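Changes to the Saturday craft program at Pritbridge

This post sets out the arrangements for the children's and family craft program at the Pritbridge community hall for the coming term. It replaces the notes published in July, which some families may have printed or saved. Please disregard those, as two of the session times have changed.

The program is open to children aged five and over. Children under eight must be accompanied by an adult for the whole session. One adult may accompany up to three children. Older children may be left in the care of the session leaders, provided the sign-in sheet has been completed with a current telephone number.

Each session is limited to 20 places. Bookings open at 9 am on Friday for the following week and may be made at the front counter or by telephone. A place that has not been claimed ten minutes after the start will be offered to the waiting list. Last year the program received 797 bookings, and 64 of those places went unused without notice. I would ask families to cancel as early as they can, even on the morning itself.

The first block of sessions is given over to paper weaving. Participants will cut and weave a small mat, then join two mats to form a pocket that can be hung on a door. The second block covers simple block printing on calico, using foam shapes and water-based ink. The ink washes out of most fabrics but has been known to leave a faint mark on wool, so old clothes are recommended. The third block, lantern making, will be held in the Lillau Room, where there are more power points and a sink.

Materials are included in the fee. Paper and card have again been supplied by Ustitell at a reduced price, and the calico comes from the remnants shelf at Mwakyusa Fabrics. Donations of clean jars, ribbon and wool remain welcome. Egg cartons are no longer needed – the cupboard is full.

Finished work may be collected at the end of each session. Printed pieces need to stay overnight on the racks and can be picked up from the counter during the following week. Work left at the end of term will be kept for one month.

A small display of participants' work is planned for the foyer during the last fortnight of term. Families who would prefer that their child's work not be shown should tell the session leader at sign-in. Names will appear on the labels as first names only.

Parking behind the hall is limited while the drain is being repaired. The side gate on the library path will be unlocked from 8.30 am, and prams and wheelchairs can be brought in that way without using the steps.
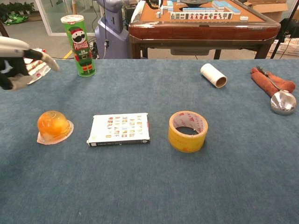 Orange jelly cup, book and a can of Pringles on the felt-covered table.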